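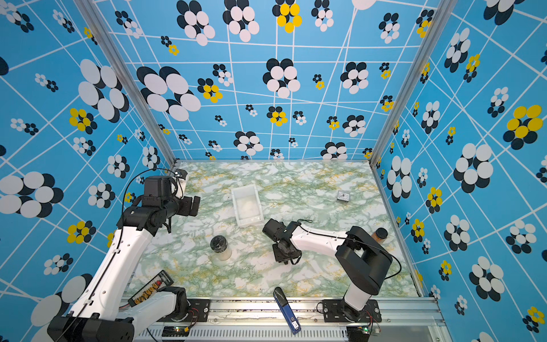
I've been on a small-surfaces kick since January, when I finally gave up on plain white everything. Ehab Shehata, who has way better taste than me, said to pick one loud wallpaper and let it boss the rest around. So I did!

Choosing took forever (I had 4 samples from Kinnear taped up at once, and the gray one nearly won). 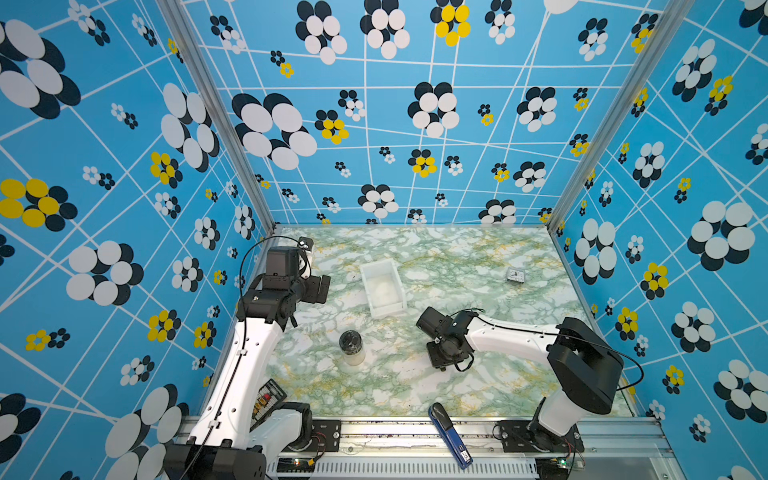 My rule for big prints used to be one wall, max. I've changed my mind! Sky blue on the back and both sides feels cozy to me, and the flowers go from coin-size clusters to great big blooms, so my eye never gets bored. The marble-pattern top has green and mustard streaks in it, and I love those with the yellow petals. Next up is the hallway shelf, if I can get another roll before Kinnear runs out.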